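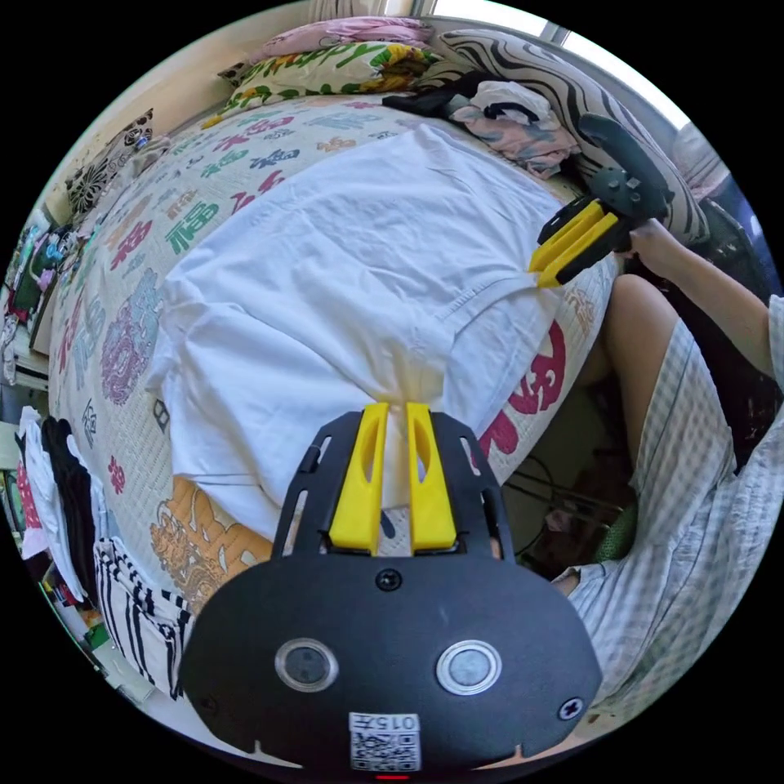

Flodstead Tinkerers' Club - members' blog

22nd October

I have now spent 2 weeks holding my own laundry at arm's length, and I have opinions.

The club took out a trial of the Lammers hand-held gripper kit, and it came to my house first on the grounds that I had complained the loudest about not being asked. You get a pair of grippers, one for each hand, and a login for the Flivden software. You do a household job with them, the software stores what you did, and in the fullness of time a robot arm is meant to learn from it. The robot arm is sold separately. So is nearly everything else.

Hire is 392 pounds for the pair for a month, plus a deposit of 200, which you get back if both come home in one piece. Buying them outright would cost more than my car is worth, although so would a decent bicycle.

First impressions, then. They're chunky. The body is black and rounded with two chrome-rimmed buttons on it, and the fingers are bright yellow with a long slot in each, like something you'd use to get burgers off a barbecue at a very well-funded school. I like the yellow. Against bedding with this much going on you want to be able to find the business end. The screws on the body are plain cross-heads, so I could in theory open it up, and the deposit says I won't.

The starter list from Lammers suggests stacking cups, which I did for one evening and hope never to do again. After that I went to cloth, on the bed, because the bed is the only flat surface in the house that is ever clear, and even that is a matter of shoving things up to the pillow end.

White cloth is a good test and a miserable one. The fingers will take a fold beautifully. Gather up a pinch of material, close, and it stays put while you pull against it with the other hand. A single flat layer is another story. You come down on it, you close, and you come up with nothing, or with the white thing and the bedspread too. The trick I've settled on is to push the tips in slightly before closing so the cloth bunches up between them. A hem helps as well, if you can get to it. It took me most of a week to work that out and the manual covers it in a diagram I had taken for a decoration.

What the brochure doesn't dwell on is how stupid it makes you feel. I've been folding things since childhood, not well, but without needing to think. Take away my fingertips and give me two jaws and I'm a toddler with tongs. Stretching a wrinkled sheet of anything between two corners is fine. Turning a corner over and laying it down where you meant it to go is a small project. My wrists ached for the first few days. They've since gone quiet, which I'm choosing to take as fitness.

Now the software. Flivden works in "episodes", one go at a job being one episode, and it recommends 1000 of them before you try to train anything. I did the sum on how many shirts I own and shut the laptop. It also wants each episode named, and it won't take a space in the name or tell you that's what's upsetting it. I lost an evening to that. Support is by email from the Utville office and they did answer, politely, with a link to the page I'd already read.

Would I hire it again? For the club, yes, for a month, with a few of us sharing the folding. The grippers themselves are nicely made and I've dropped one on the carpet without either of us suffering. For one person at home it's a lot of money to be slower at housework. The trial is open to members until the end of February, so put your name on the sheet by the kettle if you want a turn. Bring your own ironing. I've run out, for the first time since I moved in.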